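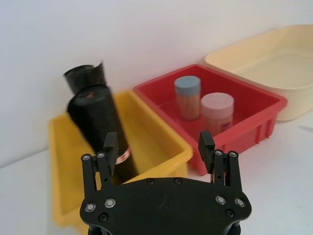

Step 2. Give every bin one job

In step 1 you have emptied the cupboard and thrown away what is broken. Now take your plastic bins and decide what will live in each of them. I use bins of different colours, because in my family nobody reads labels, but everybody remembers a colour.

Yellow: rolls of bags. Rubbish bags, freezer bags, the big sacks for the garden. Stand the rolls up, do not lay them flat. A tall roll may lean on the side of the bin, it does no harm. If the outer layer has come loose, wind it back by hand and close it with a rubber band. The paper label can stay on, so you can read the size when you buy new ones. My big sacks are for the shed in Walville and I need only one roll of them at a time.

Red: small things for cleaning, such as sponges, cloths and gloves.

Cream: things which you use less than once a month. For me it is candles, string and spare bulbs.

Step 3. Put the bins in a row

Place the three bins side by side on a table against the wall and look at them before you carry them back to the cupboard. Is one of them already full? Then move something now. I leave the upper third free in every bin, otherwise after one shopping trip it is all mixed again.
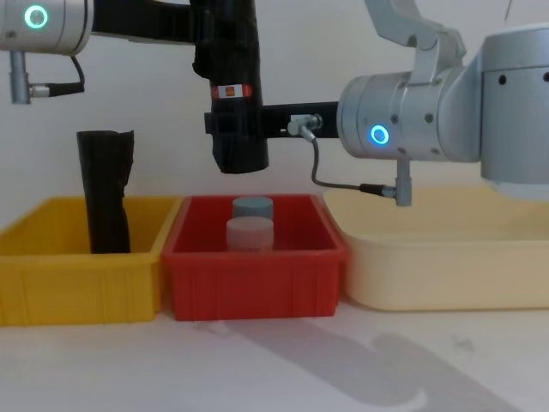

Measure your shelf also. Mine is 30 cm deep and I had to turn the bins with the short side to the front. If you turn them, check that you can still pull each one out with one hand.

Step 4. Fill them in the right order

Begin with the tall things, at the back. Then put the short ones in front. Soft things go last, they will fit into any gap. For the whole work I needed 12 minutes, without the washing of the shelf.

Step 5. Keep it so

On Wednesday evening, before the rubbish goes out, I look into the yellow bin. When only one roll of the kitchen size is left, I write it on the shopping list. More often is not necessary.

If your bins get sticky on the bottom, wash them with warm water and a little washing-up liquid and let them dry upside down.

Győző Hajdu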